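From: Beverley Stubbs
To: Havham Growers list
Date: November 21, 2020
Subject: Re: [havham-growers] Broad beans, now or never?

Madalena, you asked for opinions, which on this list is like leaving the greenhouse door open in a gale.

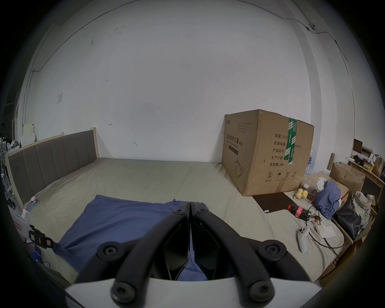
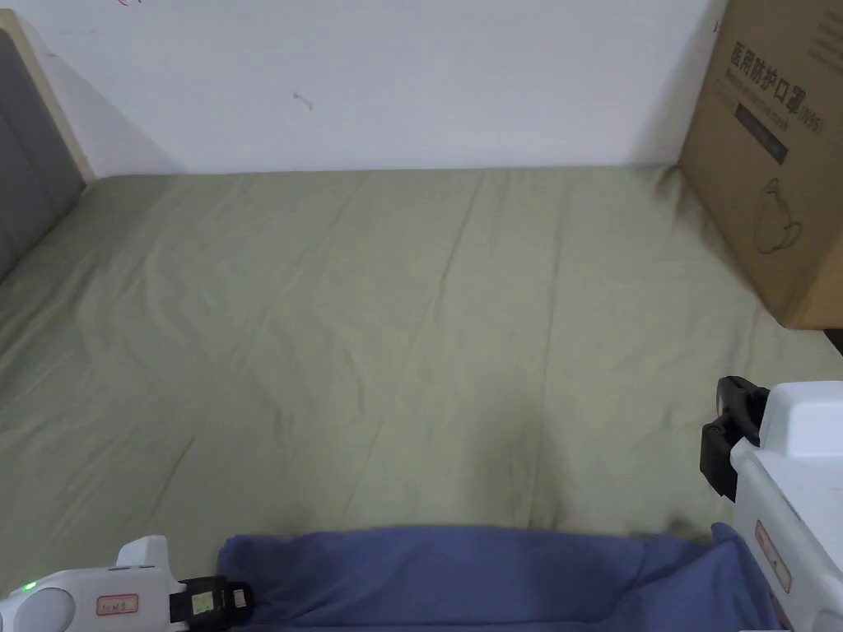
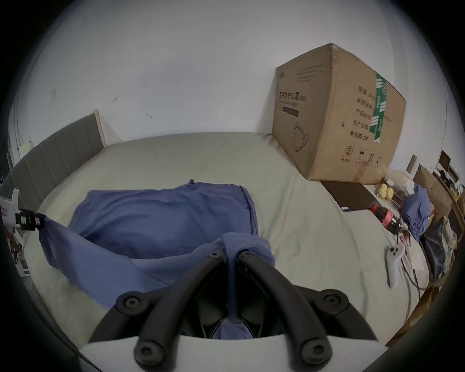
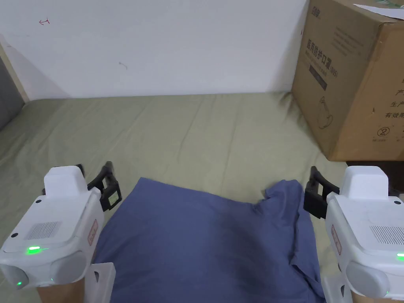 Madalena Patrício wrote:
> Is it too late to sow broad beans outside? The packet says
> November but Arnaldo says I've missed it and should wait for
> spring. The soil is heavy and there's a puddle at the
> Pilby end that I've stopped calling temporary.
> Also, has anyone any garlic left?

Sow them. Arnaldo told me the same thing four years ago and I picked beans in June, while his were still thinking about flowering. Use a hardy sort, push them in a couple of inches deep and keep well away from your puddle, as they rot before they sulk.

What you do need is something over the top. I lost 50 seeds to mice in one night the first year, each dug up with a neat little hole, like a golf course. Chicken wire pegged flat did the trick. Teresa swears by holly clippings, and has the hands to prove it.

If the ground is too sticky to rake, start 12 in pots in a cold frame and plant them out when it dries, supposing it ever does.

Garlic: I've a few bulbs of the fat purple one Conceição gave me. The cloves are yours if you'll take some of my leeks as well. That part isn't optional.

Bev
(plot 4, the one with the leeks)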